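Lunberg project: progress report to the Tapsell Fund
Period covered: March to June
Prepared by Akosua Abubakari, project lead

Summary

The main event of this period was a fault in one of our two hand-held grippers. It went unnoticed for several weeks, affected 263 recordings, and led to a minor incident at the Triltcombe workshop in which a part broke off a robot arm's finger while a member of staff was close by. There were no injuries. The cause has been found and the gripper repaired. The affected recordings have been withdrawn from training and will be redone. This puts us behind on the tabletop work and we are asking for a change to one milestone date. We are not asking for more money.

The rest of the programme is on schedule, apart from the handover guide, which is covered under "Other work".

Background to the work

The part of the project funded under this grant is teaching a pair of robot arms to tidy everyday items that have fallen over or been left lying about: cups, bottles, jars and so on. The examples are recorded by people at Loltthorpe using a gripper in each hand. Each gripper has a camera, and a sensor that reports how far apart the fingers are. The arms at Triltcombe carry fingers of the same design, so a movement recorded by hand can be played back or learned from without much conversion.

For this to work the finger reading has to be right. If a recording says the fingers closed to the width of a paper cup, the arm will close to that width when it meets a paper cup. If the reading is too small, the arm squeezes.

What happened

At the end of April Songül Sönmez, who runs the arms at Triltcombe, loaded a new version of the control software trained on the spring recordings. The left arm behaved as expected. The right arm crushed paper cups. At first this was put down to the cups, as we had changed supplier that month and the new ones are thinner. Songül went back to the old cups and the right arm crushed those as well, though less often.

She then tried rigid items. On a glass jar the right arm closed until the motor reached its current limit, held there, and started again when the software repeated the command. On the third attempt the outer link of one finger snapped near the pivot. The broken end travelled across the bench and hit the inside of the screen. Songül was standing behind the screen and was wearing eye protection. The arm went on trying to close what was left of the finger until she pressed the stop button.

The incident was entered in the workshop log the same afternoon and both arms were taken out of use. I was told by phone within the hour. We reported it to the building's safety officer, who had no further questions after seeing the log and the broken part.

Finding the cause

We first looked at the arm. The motor, the current limit and the wiring were all as they should be. The spare finger from the same batch was tested to well above normal load and held. The broken link showed no flaw from manufacture; it had been loaded hard, repeatedly, at the same spot.

Songül then compared the finger readings in recordings from the left and right hand-held grippers for the same items. In the older recordings the two agree closely. From a certain point on, the right gripper reports a narrower opening than the left for the same cup, and the gap grows as the weeks go by.

The right gripper was sent from Loltthorpe to Triltcombe and taken apart. One of the pivot screws had worked loose. The sensor magnet on this design is held on the same shaft as that pivot, and with the screw loose the magnet had been turning a little each time the fingers were opened fully. It always turned in the same direction. The person using the gripper would feel nothing wrong, as the fingers still opened and closed smoothly.

Thread lock should have been applied to that screw when the gripper was built. It was applied to the left one. The build sheet for the right one has the step ticked, but there was no trace of it on the thread. I assembled that unit myself, and the error is mine.

Why it was not caught sooner

There were three points at which it could have been caught.

The first is the daily check. Recorders at Loltthorpe close each gripper fully before starting, and the software confirms that the sensor gives a reading. It did give a reading. The check did not compare that reading with a known value.

The second is the review of recordings. We look at a sample of recordings each week, by video. The video looked fine, and we were not plotting the finger width alongside it.

The third is the crushed cups. The arm was in use for six working days between the first crushed cup and the broken link. With a clearer rule about when to stop, we would have stopped on the first or second of those. Songül did raise the matter with me at the time and I asked her to carry on testing with other items, expecting it to be a question of tuning. In hindsight the test on rigid items should have waited until the crushing was understood.

Extent of the problem

We went through the whole spring set, comparing finger readings with the known widths of the items in view. In 263 recordings the right gripper's reading is wrong by enough to matter. They are all tabletop recordings of fallen items. The shelf and drawer recordings were made before the screw came loose and are sound.

We considered correcting the readings by calculation. This works for recordings in which the right gripper is fully closed at some point, as that gives a reference. Songül tried it on 40 of them and the results were good. But many of the recordings have no full closure, and in a few the magnet seems to have slipped partway through. We decided it was better to make the recordings again than to mix corrected and uncorrected ones. The old files are being kept, marked as withdrawn, in case they are of use for work that needs only the video.

What has been done

Both hand-held grippers have been stripped and rebuilt with thread lock on every pivot screw. Each screw head now carries a paint line running on to the link, so that any movement shows at a glance. The rubber-like pads were replaced on both at the same time, as the left ones were worn at the tips.

The daily check has been changed. The recorder now closes each gripper on a metal gauge block of known width, then closes it fully, and the software refuses to start if either reading is outside the limit. It takes less than a minute. The recorders at Loltthorpe have asked for a second block so that each hand has its own, and this has been ordered.

Finger width is now drawn as a graph beneath the video during weekly review.

On the arms, the software no longer repeats a close command after the current limit has been reached. It opens the fingers, backs away and waits for a person. The limit itself has been lowered for the right and left arms alike.

A written stop rule is on the wall at Triltcombe. If an arm damages an item twice in one session in the same way, testing ends until both of us have looked at the data. I have agreed not to overrule this by phone.

The screen around the bench did its job. We have extended it on the side nearest the door, where there was a gap. The broken piece did not go that way but could have done.

Re-recording

Work on the replacement recordings began at Loltthorpe in June, with both rebuilt grippers. We are using the same kinds of item as before: paper cups, bottles, jars and soft toys. Items are laid on their sides and the recorder picks them up, in some cases using one hand to steady while the other lifts. Cups lying close against bottles are being given more attention than they were the first time, as this is where the left arm still makes most of its mistakes.

Striped and patterned cloths are being used under the items as well as plain ones. Some of the sessions take place beside windows in full daylight. The earlier set was short of bright backgrounds, and we had already planned to add them later in the year, so that part of the work has simply been brought forward.

So far the gauge check has stopped one session. The left reading was outside the limit, and the cause was grit between the pads. It was cleaned, checked again and passed.

Effect on the timetable

The tabletop milestone was due at the end of July. We would like to move it to the end of September. The recorders' hours can be covered from the sum set aside for the extra daylight sessions. Parts for the rebuild and the gauge blocks came to very little and have been met from the workshop's running costs.

The September demonstration visit would fall very close to the new date. If the Fund would prefer to see the arms working with the full set of items, October would be safer. If the visit stays where it is, we can show shelves and drawers with confidence and the tabletop task as work in progress.

Other work

Shelf task: complete. Both arms now place bottles upright on the middle shelf reliably. The top shelf is still slow.

Drawer task: recordings complete, training under way. The soft-close drawers at Triltcombe were swapped for ordinary ones, as the arms were letting go too early.

Handover guide: two chapters are drafted. The chapter on maintaining the grippers is being rewritten to include the paint lines, the gauge check and the order in which the pivots should be assembled. Songül is writing it, and will use the broken link as an illustration. The draft will be sent to the Fund with the next report.

Matters on which we need a reply

We need the Fund's agreement to the new milestone date, and a decision on the month of the demonstration visit. We would also like to know whether the incident should be entered on the Fund's own form as well as reported here. The guidance says to do so where there is an injury and does not mention cases without one. Our own log entry and the test results from the spare finger can be sent on request.

Until we hear otherwise, recording at Loltthorpe will carry on with the rebuilt grippers, cups and bottles first.
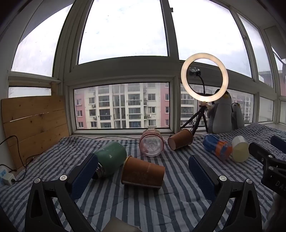
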